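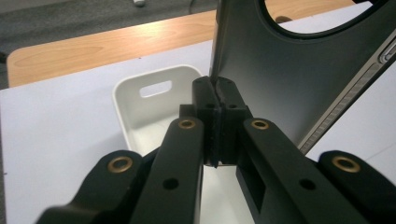 Visit to the Plulolport weaner unit, 28/08/2026

Tania Liyanage showed us the nursery building, which holds 6 rooms of 90 piglets each. Ventilation is by negative pressure, with ceiling inlets refitted in July. Suqin Han records water intake per room every morning — a drop usually shows before feed intake falls. Post-weaning diarrhoea is managed by diet first, using a lower protein starter. Rooms are washed, disinfected and left to dry between batches.

Contact: Bririne Pig Notes | Back to top
Shares: 45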